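Home News Planning guides Events Contact

FOR IMMEDIATE RELEASE
Nov 26, 2024

Trallen publishes its buying guide for hand-held gripper stations

Print this page | E-mail this page

I'm Joyce Mohamedi, I look after planning at Trallen, and I've been allowed to write this one myself — so forgive me if it sounds more like me than like a press office!

Our new guide is out today. It's free, it runs to 15 pages, and it is for anyone who has to put a figure next to the words "gripper station" on next year's equipment budget. I wrote it with Meenakshi Kulkarni after we had both sat through far too many meetings where the grippers got all the attention and the table got none.

So we start with the table. Small-parts work needs a flat, pale surface, a chair at the right height and enough room for two forearms and two cables (please do measure with the cables on, they take up more than you'd think). Then come the stands, the rails, the curtains if your room has windows, and only after that the grippers themselves. We've put foam pads on a line of their own under consumables. Sermont, one of the sites that tried the draft, had them filed under "tools" and ran out in November with no budget left to order more.

The guide also has a chapter on test tasks. Ours costs next to nothing: a compartment box with latches, on a white board. If a supplier wants to show you something grander, let them, but ask for the box as well.

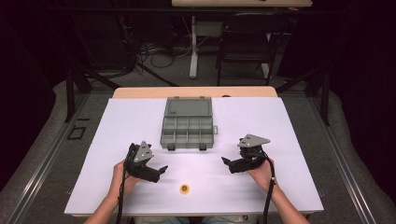
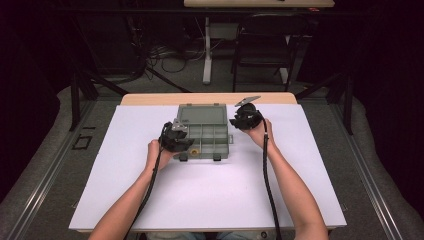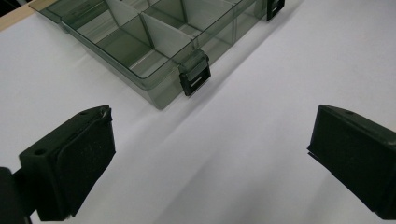
Fedir Pavliuk thinks we have been too kind about prices, and told me he would add a spare gripper to every order from day one, whatever the supplier promises about repair times. I've come round to that, and the spare is now in the main table of costs instead of a footnote.

We've kept the sums plain. The worked budget in chapter 2 sets aside £985 for furniture and floor fittings and £500 for pads, cables and boxes over the first year. Grippers are left blank for you to fill in, as quotes vary such a lot and I'd rather you rang round. There's a column for training hours too, which Gualtiero Marino at Tefera asked for and which I'd clean forgotten.

One more thing on timing. If your financial year ends in spring, get your quotes before Christmas. Stands and rails were the slow items on our last order, and a room full of grippers with nothing to fix the rest of the kit to is a sad sight — I've seen it.

You can have the guide as a printed booklet or by e-mail, whichever you like. We're happy for you to copy the budget sheet and change it as you please. Corrections are welcome and go to Jayanthi Shetty, who is already keeping a list for the second edition.

ENDS

Contact: Trallen press desk, Jayanthi Shetty | © 2024 Trallen | Back to top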